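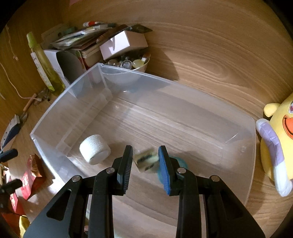 The Bin Will Save Us

Every household I know owns a clear plastic bin bought in a burst of hope. Ours came from Vimberg, a store that sells optimism in nesting sizes, and it spent its first two months holding other, smaller bins.

The theory of the clear bin is that you can see what you own. I have doubts. I can see a white roll of something and a round teal thing, and I feel no closer to knowing why I kept them. An old shoebox would at least have spared me the question.

Meanwhile the real collection stays on the floor. There are booklets for appliances long gone, brown notebooks saved for better thoughts, and a bowl of glass marbles and stones that belongs to no game anyone here plays. Try to put the marbles away and a family meeting breaks out. A small glass vial has taken up residence on the rim, and we have all agreed to leave it there.

Pulora, the decluttering app I paid for in December, wants every object photographed and tagged. I have logged more than 300. It keeps asking whether the white cable is "active." I told it yes, to be kind to the cable.

My sister-in-law swears by the Kundgate method, where you empty one corner a night and sleep well. I emptied one corner. Its contents are now in the next corner, beside a red paper bag I'm saving for when I need a bag.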